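The Vilier Everyday Tee in Black – Flurstead Basics

In stock, sizes XS to 3XL, ships folded
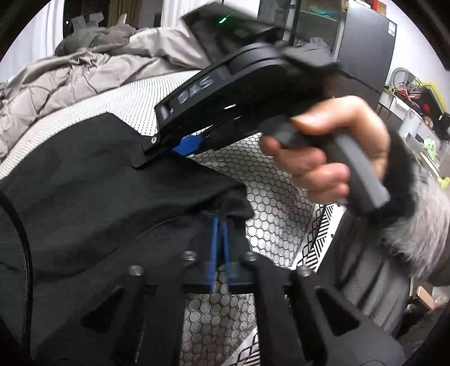
I've been selling plain black clothes out of my little shop for long enough to have strong feelings about them, and the Vilier is the one I keep going back to for myself. It's a cotton jersey tee, mid-weight, with a neck that sits close without choking you. Jersey like this creases if you look at it funny, and black fabric bunched up at a corner with soft wrinkles running across the middle is pretty much what every dark top looks like before it's been folded. Don't let that put you off! A quick shake and a flat hand will sort out most of it.

So, the cloth. I asked the mill (Mokoena, who also knit my leggings) for something heavier than the last batch, which went see-through on the shoulders for a few of you. The new one is 92 percent cotton with a bit of stretch in it for the rest. You can wear it under a jacket and it won't ride up, and you can wear it by itself on a hot day and be fine. I have slept in mine. I have also painted a bathroom in mine, and that one now lives in the rag drawer, but the seams never went.

Fit is straight through the body. If you're between sizes, go down for a neat fit or up if you like to tuck the front in. The size M measures 23 inches from the back of the neck to the hem, and yes, I know that's shorter than the old cut. A lot of you asked for that. If you liked the longer one, the Pirkance tunic has the same neck and comes down over the hips.

Washing: cold, inside out, with other dark things. Skip the softener. I line dry mine in the shade, but the dryer on low is okay too, just pull it out while it's still a tiny bit damp. The first 3 washes will let go of some color, so please keep it away from your white towels – I learned that one the expensive way.

Folding, for those who write in and ask (there are more of you than you'd think): lay it face down, smooth from the middle out to the sides, bring each side in to the center with the sleeve turned back on itself, then fold up from the hem in thirds. If the corners want to roll, hold one down while you pull the other straight. Stack them with the folded edge facing out and you'll be able to slide one out of the pile without the whole lot coming down.

We've now sold over 2000 of these, and the only complaint I hear a lot is about lint. Fair enough, it's black cotton and it will find your cat. A lint roller or a damp rubber glove does the trick.

Colors: black only for now. I have a dark green on order but the dye samples haven't come out right yet, too close to gray, so I'm holding off.

Returns: send it back unworn with the tag on and I'll swap the size or refund you, whichever you prefer. Put a note in the bag with your order number, please, or I end up playing detective at the packing table.

Page updated 27 Aug 2023 – sizes S and 3XL are back.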